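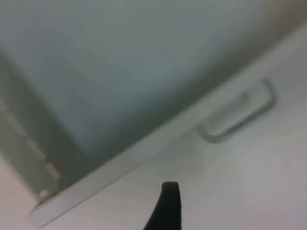
Grey with a slightly paler rim. You either like it or you don't.

Grey is on its way out in Louro, by a whisker

December 17, 2023

Well, we have a result! After a whole autumn of arguing over colour cards, the people of Louro have voted to stop painting the market hall grey. The new colour will be a soft yellow called Stinex Barley, and I have to say I didn't see it coming. I had my money on grey hanging on for another ten years.

It was close, mind you. Of the 3,560 votes that came in, 1,790 went to yellow and the rest stayed loyal to grey. The count was finished last night at the library and the slip was pinned to the door before I'd even got my coat on to walk down there.

If you've missed all this (lucky you), it goes back to September, when the town council said the hall was due a repaint inside and out. The last coat was flaking badly on the side that faces the river, and a few of the stallholders had been grumbling about bits of it landing in the cheese. The plan was to order the same grey as last time and get on with it. Then Marlene Turcotte, who has had the bread stall by the north doors for as long as I've been buying bread, wrote to the council and asked whether anyone had thought of asking the rest of us.

"I've looked at grey walls every market day of my working life," she told me this morning, between customers. "In winter you can't tell where the hall stops and the sky starts. I just wanted something that looked a bit pleased to see you."

I should say I voted yellow myself, so take my cheerfulness with a pinch of salt. My own front room went grey when everybody's did - walls, skirting, even the lampshade - and by the second winter I was sitting in there with a blanket round me feeling like a pigeon. It's green now and I'm much happier.

Plenty of people feel the other way, though, and they aren't being daft about it. Darcy McKinnon runs the paint counter at Jodden on Mill Street and he was firmly for keeping things as they were. He says grey hides dirt from the road better than anything else he sells, and that it lets the fruit and flowers do the showing off. He's also the man who will have to mix the stuff, so I asked if he was sulking.

"A bit," he said. "I'll get over it. It's a decent yellow. I'd have gone a shade darker round the doors, where the hands go."

I passed that on to the council office and they've written it down, so the doors may yet end up a touch darker than the walls. No promises.

He did tell me that grey has been slipping at the counter for a while. People come in with a scrap of it and ask for something warmer to go next to it, and then a few months later they're back to cover the lot. Terracotta has been popular, and there's been a run on a pinkish brown that he describes as plaster and I would describe as biscuit. Kitchens are the last to change, he reckons, as people will happily paint a wall but don't fancy starting on the cupboards.

Now for the practical bits. The job needs 2,000 litres of paint, counting two coats outside and one and a half inside (don't ask me how you do half a coat, I did ask and I'm none the wiser). The work has gone to Dakitier, the same firm that did the school railings. They'll start with the river side once the frosts are over and work their way round, so the market can carry on with one end shut at a time. The fish stall and the plant stall will be out in the car park for a while, and there'll be a covered walkway between the two.

The iron pillars inside are staying dark green, as they're listed and weren't part of the vote. The clock is being left alone as well.

If you want to see the yellow before it goes up, there's a painted board in the library entrance, next to the leaflets. Have a look at it in the morning and again when the lights are on, it changes quite a lot. Comments about the doors can go to the council office until the end of January.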